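Appel à participants : essai du kit de préhension Ifans à domicile et en atelier

Publié par l'équipe Dorkell, Lunetti

Nous cherchons 21 personnes pour essayer pendant quatre semaines le kit Ifans, une pince à deux doigts avec caméra de poignet, vendue avec son logiciel d'apprentissage. L'essai commence au mois de mai. Il n'est pas demandé d'être ingénieur, mais il faut déjà posséder un petit bras robotisé compatible (la liste est envoyée sur demande) et un ordinateur assez récent.

Le travail consiste à guider la pince à la main pour lui faire prendre des objets légers de dînette, les poser dans un plat, et recommencer. Chaque prise est enregistrée par la caméra. Il faut compter une trentaine de minutes par séance, quatre séances par semaine, aux heures qui vous conviennent. Les objets mous sont ceux qui nous intéressent le plus, car les doigts du modèle précédent les serraient trop fort ou bien les laissaient glisser.
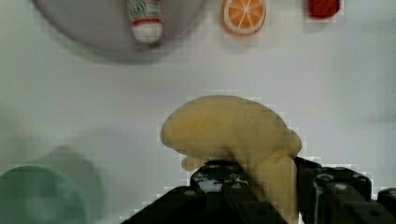 Hậu Kiều nous écrit après le premier essai que le montage des doigts lui a pris toute une soirée, que la notice saute une étape entre le câble et le calibrage, mais que la prise des formes courbes est nettement meilleure qu'avec le kit Paritz. Nous avons corrigé la notice sur ce point. Pour le montage, une vidéo est maintenant jointe et nous pouvons aussi vous aider par téléphone.

Ce que nous fournissons : la pince, les vis et la clé, le jeu d'objets, l'accès au logiciel. Le matériel reste la propriété de Dorkell jusqu'à la fin de l'essai. Ensuite vous pouvez le garder, si vous avez rendu toutes les séances prévues et le questionnaire final. La première campagne a donné 2 267 prises utilisables et nous espérons en obtenir davantage cette fois.

Ce que nous demandons : une table claire et bien éclairée, de la régularité, et des remarques franches, même désagréables. Les participants doivent être majeurs.

Pour vous inscrire, envoyez-nous quelques lignes sur votre installation par le formulaire de contact, avec le modèle de votre bras. Une réunion en ligne est proposée le vendredi à 18 h pour les personnes qui hésitent encore.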